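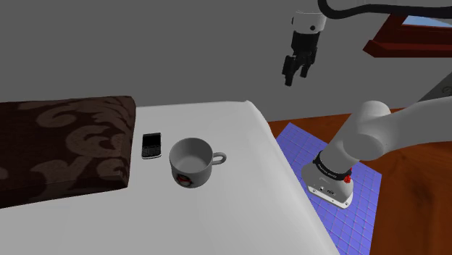 Katinlow Household Chores Project
Interim report to the Clunar Fund, second reporting period
Prepared by Wilma MacBrayne, project lead, for Agnes MacAulay, grants officer
3rd April

Dear Agnes,

You asked for a short report in plain words, with the bad news near the top. The bad news is that the machine can't tidy a living room. It can tidy parts of one, in simulation, if the parts have been left by a considerate person. The good news is that we now know much more about which parts, and the money is going where we said it would.

What we promised

The November plan had two strands. The first was household pick-up: take an object off a table and put it where it belongs. The second was shop-floor restocking, meaning small boxed goods moved from a tote to a shelf. Both were to be developed in simulation first, with the physical arm brought in once the simulated one had stopped embarrassing us. That last condition was my wording and I have had time to regret it.

Household strand

The current test set is tabletop clutter: a mug, a phone, a cushion, that sort of thing. We ran 757 trials in this period. Mugs are our success story. In the most recent block of 81 mug trials, all with the mug standing upright, the arm failed to pick it up and set it down in the right spot nine times. Most of those failures were at the handle. The planner likes handles in principle and then arrives a little to one side of them, so we've taught it to consider the rim as well. It took the hint.

Phones are harder. A phone lying flat on a table offers two fingers almost nothing to hold, and a person deals with this by sliding it to the edge or getting a fingernail under it. We have no fingernail. The slide-to-edge routine works when the edge is clear and the phone starts near it. Otherwise the gripper presses down on the table with great confidence and comes away with air. Jarka, our grasp planner, scores many of these attempts as excellent right up to the moment of lifting. We have turned down its opinion of itself in the new version and the scores are now closer to the results.

Cushions I would like to discuss by phone, ideally a short call. A thick cushion is wider than the fingers can open, so the only way is to pinch a corner or a seam. Our simulated cushions are stiffer than anything you would want to sit on, and a corner that doesn't squash can't be pinched. We can make them softer, but each run then takes much longer to compute, and the softest version passed through the table and kept going. Mösli, the cloth and padding module, is being reworked for this. I'd put cushions down as not yet, with a decent chance of sometimes.

Shop-floor strand

Restocking is going better, for the dull reason that boxes are boxes. The arm can fill a simulated shelf from a sorted tote at a steady pace, slower than a teenager on a Saturday wage but without the conversation. Unsorted totes remain a problem. When two boxes lean on each other, the planner tends to pick the one doing the holding up. We've added a check for this, and it now spends a long while deciding, like a person playing a wooden-block game for money.

We did not get to price labels. They were in the plan as a stretch goal and I suggest we quietly let them stay there.

Can it do chores yet?

This was the question your board put to us, so I'll answer it as asked. One chore, partly. Clearing upright mugs from an uncluttered table is close to something I would show a visitor. A whole table, with a mug next to a phone next to a cushion, is a different job, because clearing one thing means not knocking the next. In mixed runs the arm usually gets the mug and then has to work out the rest. I would not send it into a house with children, or with my brother.

I should also say that everything reported so far is simulated. Friction in a simulator is a number we typed in. Real tables have crumbs.

Money and people

Spending is on plan, apart from computing time, which is 20 percent over for the period. Nearly all of that is cushions. I propose to cover it from the travel line, which we have barely touched, and I need your written agreement before I move anything. Staffing is unchanged.

Next period

Mixed-table runs come first, with the order of objects left to the planner so we can see whether it chooses sensibly. The Mösli rework should be ready for testing halfway through. If the mug results hold up with the mugs tipped on their sides – we've been kind to them so far – we will start the same trials on the physical arm and report those separately, however they look.

Two things we need from you: the agreement on the travel line, and a decision on whether the board's visit should include a live demonstration. My preference would be a recording this time. If they insist on live, please ask them to bring their own coffee, and to set the mugs down upright and well apart.

Wilma MacBrayne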